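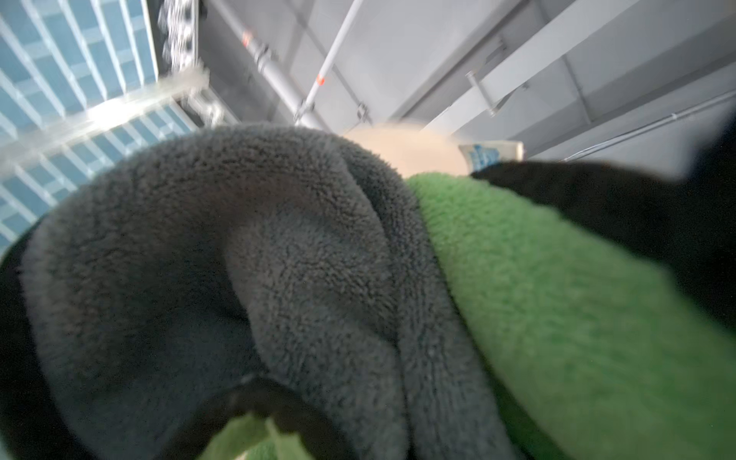

4.2 Treatment of variant pages

Duplicate text across colour variants was the most common fault in the Bratwood catalogue. The shop gives each colourway its own address, and the description beneath the product name is usually copied from one address to the next with the colour word changed. Where two fabrics differ only in shade, as with a grey fleece and a bright green one of similar pile, the written content of the two pages may be all but identical. A search engine then has little basis for choosing between them, and the page that appears for a general query such as "fleece by the metre" can change from one crawl to the next. We call this behaviour alternation.

The Vuretti crawler was run over the catalogue before any changes were made. It returned 236 variant pages whose body text matched that of at least one other page after colour terms were removed. Most of these carried a canonical tag, but the tag pointed to the page itself. A self-referring canonical is valid markup and raises no warning in the site owner's console. For variant pages it leaves the duplication in place.

Affected groups were assigned to one of 2 treatments. In the first, all variants declared a single parent page as canonical and remained reachable through the colour selector. In the second, each variant kept its own canonical tag and received newly written text covering weight, pile and suggested uses. Titles, prices and internal links were held constant in both. Groups containing a discontinued colour were left out – their pages redirect to the category level and could not be compared with the rest.
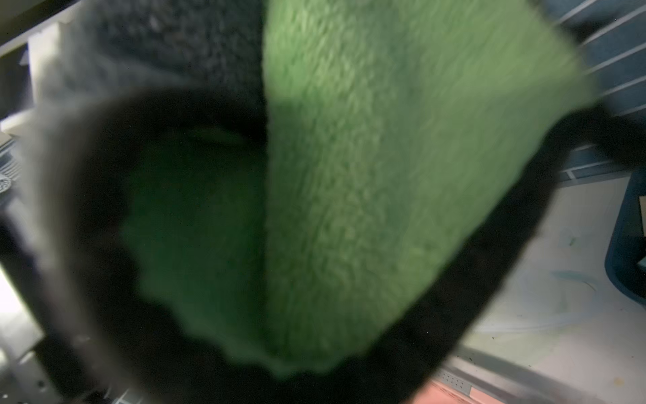

4.3 Measurement

Ranking positions were collected at the same time each morning from a fixed list of 1,000 queries. The list was drawn from the shop's own search logs and cleaned of misspellings. Branded queries were removed, as the shop's home page tends to hold the first position for these regardless of what is done lower in the site.

For each query we recorded the highest-placed address belonging to the shop and whether it differed from the address recorded on the previous morning. A change was counted as alternation only if both addresses belonged to the same variant group. Changes between groups were logged separately and are not analysed here. The Wasilewska and Binurstead catalogues, which received no treatment, were measured on the same schedule and serve as controls.

Alternation fell under both treatments. The decline came sooner with the parent canonical, while rewritten pages kept more of their colour-specific queries. We did not test whether the page images contributed to this. Backgrounds vary a good deal across the sample, from plain to patterned (Figure 3), and no image was replaced or renamed during the study.
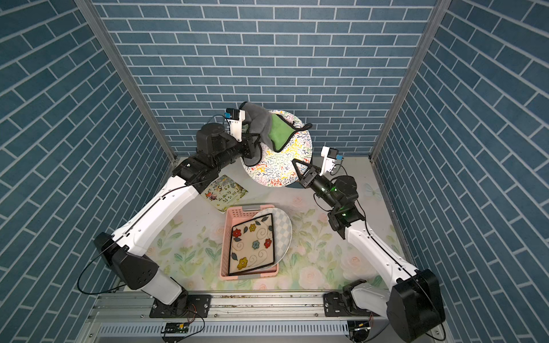
Figure 3. Patterned surroundings: blue brick-pattern panels and a pale floral-print mat.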